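Cell check before the bin-picking session
Odura student robotics club – 25/08/2025, by the club safety secretary

1. Emergency stop pressed and released: OK.
2. Arm speed limited to 25 per cent: OK.
3. Screws of the tool mount: OK, one was tightened.
4. Floor around the table: not OK. Cables must be put in order before visitors come.
5. Logbook filled in: OK, page 115.

Comment on item 3: the gripper is our main worry before the Vetden competition in December. Please check the cable bundle by hand at the wrist – it makes a wide loop over the orange joint, and it must not catch on the clamp when the arm goes down for a green block near the middle of the bin.
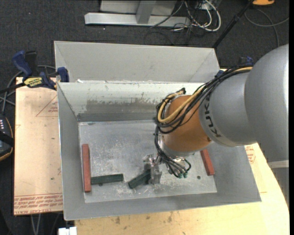
Recent checklists
Teixeira conveyor, weekly
Battery cupboard
Emuvholm trip, packing list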